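Color at the dinner table: notes for my talk
Ludger Rathjen, Bergeron evening lectures, 5 September 2023

Slide 1, title
Wait until the door is closed. Greet in a normal voice, not in the microphone voice. Thank Paora Bolger for the invitation and for correcting my slides (he found "plats" two times).
Say at once that I am not a doctor. I was cook and later kitchen manager in Saltov, a house for older people, and what I tell tonight comes from the dining room.

Slide 2, the white fish
Tell the story of the Friday plate. White fish, mashed potato, cauliflower, white sauce. White plate, white tablecloth. I was proud of this meal. Mrs. K. ate the half of it which was nearest to her and then put down the fork. I asked if it was not good. She said it was very good, and was there any more?
Pause here. Let them understand it alone.
She had not seen the other half. Her eyes were weak and for her the food and the plate were one pale surface.

Slide 3, what contrast means
Keep short. Contrast is the difference between light and dark. Color is a different thing, and people mix them up, me too in the beginning. A red and a green can look very different for you and me and still be almost the same gray.
The test with the telephone: take a photo of the table, change it to black and white, look if you can still find the edge of the plate. Do it together with the audience if there is time. If Wi-Fi is bad, it does not matter, the phone does not need it.

Slide 4, the aging eye
The lens becomes more yellow with the years. Less light arrives at the back. Blue becomes difficult, dark blue and black are easily confused (socks! everybody laughs at socks). Warm colors often stay easier to recognize, but this is different from person to person, so please ask the person.
Do not go into cataract. Last time I lost over ten minutes there. If somebody asks, send them to their eye doctor.

Slide 5, three edges
There are 3 edges to look at:
- food against plate
- plate against table
- table against floor
Most people think only of the first. But the second decides if the glass is put down on the table or on the rim of the plate. The third is for walking and for sitting down, Paora will speak about this in November, so mention his talk and go on.

Slide 6, what we changed in Saltov
We did not have money for new furniture. We had 70 places in the dining room. First I bought 6 sets in a strong color and put them on one table only, the one by the window. For two weeks I said nothing and looked at what came back to the kitchen.
Be careful with this part. It was no study. There were also new curtains in these weeks, and a new cook for the soups. I say only that the people at the window table asked to keep the dishes, and that the next table became jealous.
The mistake: I bought dark green for the second table. Spinach disappeared completely. Peas also.

Slide 7, against the children's look
Important, speak slowly. Some residents said the colored dishes are for a kindergarten. They are right to say this. Plastic in a bright color can feel like an insult if you had porcelain at home all your life. What helped: one color for the whole table and no pictures on it, and the staff eats from the same dishes. The dishes from Rullden have a heavier foot and feel more serious in the hand. Lalden has nicer colors but is very light. I get no money from either.

Slide 8, orange
Orange on a pale table has a clear edge. Rice, fish and potato are easy to find on it. Carrot soup is not! Lentils with tomato also no. So the cook must think about the menu and the dishes together.
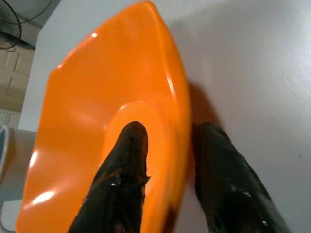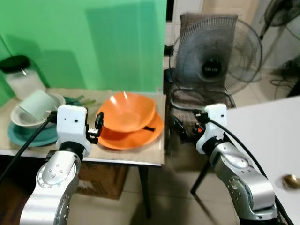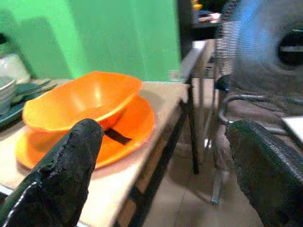 Orange bowl (first picture); the same color as a set, bowl on plate (third picture).

Ask the audience which food they would never serve in this bowl. Somebody will say pumpkin.

Slide 9, costs
For a house of our size I would plan 1000 for the first order and keep a part of it back for replacements. Start with bowls, because soup is where most is spilled. Say again: borrow one set before you buy.

Questions
Repeat each question into the microphone, the back row does not hear well. If nobody starts, ask Paora about his mother's red cup. Handouts are in the blue folder, on the chair next to the projector. Give the key back at the front desk.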